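From: Octavian Filip
To: handheld-practice list
Date: 11/23/21
Subject: Re: [handheld-practice] Draft 3, section 4 (fingertips) and section 6 (station layout)

Aldo, replies inline. I have cut the parts we already agree on.

Aldo Valentini wrote:
> 4.2 The draft says "fingertip surfaces shall be inspected before each
> session." Inspected for what? Our people at Mancuso look at the tips every
> time and pass all of them. Without a criterion the clause does no work.
> I would also like to know whether tape on a pad is a defect, a repair
> or a permitted surface. Three readers gave me three answers.

Agreed. The draft borrowed that sentence from a checklist Sandro Mazza wrote for fixed grippers, where the pads are molded and wear slowly. Ours are printed, and people tape them.

Proposed text for 4.2:

4.2.1 The two gripping faces of a tool shall carry the same surface treatment. If one face is taped, the other shall be taped with the same material.
4.2.2 Tape shall lie flat on the gripping face and shall end inside the outline of the pad. Wrinkled, torn or overhanging tape is a defect.
4.2.3 A tool with a defect under 4.2.1 or 4.2.2 may be used, but every recording made with it shall carry the surface flag defined in Annex B. 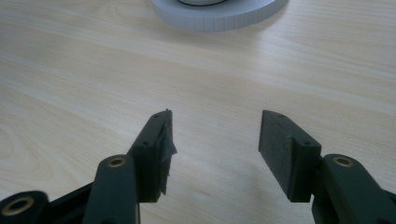
The last item is a compromise. Tahsin wanted such a tool pulled at once. Irneo objected that pulling a tool halfway through a block splits the block across two calibrations, and I think they are right that this is worse. In the September set, 836 of 1,875 recordings would have needed the flag. They were still usable once we knew which ones they were. What cost us time was finding out afterward, by going through the wrist video.

On your question of defect or permitted surface: bare printed plastic is permitted, and so is tape on both faces. Grey tape on one pad and a bare face opposite falls under 4.2.1 whatever the condition of the tape. I would keep the two causes separate in the flag. An uneven pair changes the friction on one side only, and a ragged edge is a visual artifact as well as a mechanical one.

> 4.5 Why are the pivot bushings in the fingertip section at all?

They should move to section 5 with the linkage. Done in my copy.

> 6.1 "The work surface shall be fixed in position." Fixed to what, and
> who checks it? At Nirkolis they bolt. We can't, it's a rented floor.

I would not require bolts. The purpose of 6.1 is that a table which has moved can be detected. Proposed:

6.1.1 The work surface shall be restrained by mechanical fasteners or by tape at no fewer than two points.
6.1.2 Where tape is used, the intended position of the work surface shall also be marked on the floor.
6.1.3 Each station shall have an identifier on the floor or on the structure, legible from standing height.
6.1.4 Cables from hand-held tools shall leave the work surface over the operator's edge and shall not cross the area where objects are placed.

6.1.4 is the one I expect argument on. Zatatia runs its cables overhead and does not want to be told otherwise, so I am willing to add "or from above." I am not willing to drop the second half. A cable lying across the placement area gets into the recordings and stays there.

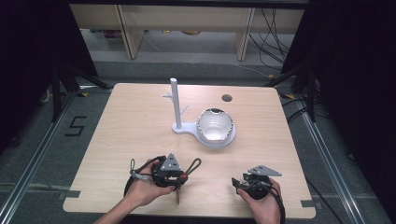

Hand-Held Tools Working Group / Station and Fixture Subgroup

> 6.4 Start pose for two-tool tasks is undefined.

Yes. The draft only covers one tool. For two, I propose that both tools are held over the near edge of the work surface, one in each hand, with the fixture and any loose object already in place, and that recording starts from there. I do not want a distance in millimeters. We tried one, operators began looking down at a ruler mark, and the head view showed it.

Related: 6.4 should say that a bowl or similar object goes back to its seat in the fixture at every reset, in those words. "Returned to start" was read by two sites as anywhere on the base plate.

> Annex B: is 1,000 recordings between pad replacements a rule or a guess?

A guess. Aksel Fogh has run pads to 3,000 on soft objects and would not go half that far on glazed ceramic. I suggest we delete the number and let 4.2 decide when a pad is done.

Please send objections to 4.2.3 and 6.1.4 to the list and not to me directly. Wording on the rest I will fold into draft 4.

Octavian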